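Notebook, December, open day at the Plerholm lab

Back from Plerholm and writing this before I forget it all. Big turnout, 58 names on the sign-up sheet, and they ran the door demo 9 times so everyone got a proper look. I stayed for 5 of them (no regrets!).

The set-up: Vudport is their simulator, Gernunon is the controller they train in it. Vitória Nogueira drove from the keyboard and let us shout out starting poses, including some really mean ones. I asked for one low down, well away from the lever handle, with the wrist view up on the big screen. Great fun to watch it from the gripper's side – you get a feel for how little it has to go on.

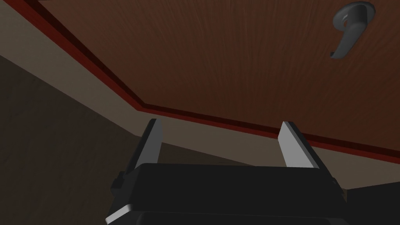 Sombat Wattanapong wondered whether the handle ought to be in view at the start of every run, and said he would rather begin with easy poses and widen them week by week. Vitória liked that, but said they'd tried it at Seixas and the policy got lazy about searching. They went back and forth for ages, and I took notes as fast as I could.

Things to try on our side:
- random start poses, 2 ranges, near and far
- log the distance to the handle at every step
- ask Vitória for the door model (she offered!)
- check our hinge friction, I think we set it far too low

Sombat has the handouts. Sim machine is free after 5 pm, so I'm starting with the near range tonight.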